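Re: [tableware] Black-rimmed plates for the shared kitchen

Volkan Avcı wrote:
> I've had the Kestel plates at home since December and I'm sold on them.
> White, round, thin black rim, shallow, stack flat. They go with any
> table. Drovby will do a case price if we order 300 or more between
> us, and it comes to 1,356 delivered to Brirthorpe, which beats what we
> paid for the Siqueira ones by a mile. They never chip, the black
> doesn't fade, and one plate does for everything from toast to a
> proper dinner. Can people say yes or no soon so I can put the
> order in?

Volkan,

I'd like to say yes, and the price does look good. But I have been on this list long enough to remember the last plate that was going to do for everything, and I still have four of those in a box in my garage.

First, "never chip." You've had them since December. Any plate gets through a few months at home if it's washed by the person who bought it. Ours get stacked wet by whoever is in a hurry, and then somebody puts a casserole dish on top. If Drovby has anything in writing about chipping, please post it. If it came from the person on the phone, I'd treat it as a sales pitch.

Second, the rim. A black line along the outer edge is in the one spot that takes all the knocks. A chip in a plain white plate is annoying but you can miss it from across the room. Put a white chip in a black line and you'll see it from the parking lot. I'd also want to know whether the color is under the glaze or painted over it. The Siqueira plates had a blue band that was supposed to be permanent, and after one winter in our dishwasher half of them looked like they'd been sanded. I asked about that at the time and was told it was our detergent. Maybe it was. We still use the same detergent.

Third, the shape.
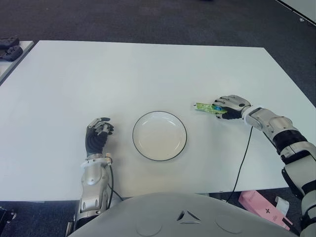 White plate, thin dark rim, on a plain white table.

Set down on white like that, the rim does most of the work, I'll give you that. The inside edge of the lip hardly shows and without the black line the whole thing would fade into the tabletop. Our own tables in the back room are white too, so I can see why you like the look. What I keep coming back to is how shallow it is. There's a slight dip to it and a raised lip, fine for a sandwich or a slice of cake. I'm not convinced about chili. We serve a lot of chili. Has anybody tried yours with something runny, and then carried it the length of the hall with a drink in the other hand?

Fourth, the number. Who is eating off 300 plates? We seat 40 on a good night. Even if the other two kitchens go in with us and everyone breaks things at the usual rate, that's years of plates, and they'd have to live somewhere. The cupboard over the sink is full. The one by the door has a shelf that I wouldn't trust with a bag of flour. If the case price only works at that quantity then I'd want to see the price for a small lot next to it before anyone calls it a saving.

So what I'd suggest is this. Bring 4 of yours in and leave them in the rack with everything else, no special treatment and no note taped to them asking people to be careful. Run them for a month. If the rims still look decent and the chili stays where it's put, I'll put my share in and I'll say on this list that I was wrong.

Also, does the 1,356 include pallet delivery to the door, or to the curb? Last time it was the curb, it was raining, and the boxes were cardboard.

For now please put me down as a no.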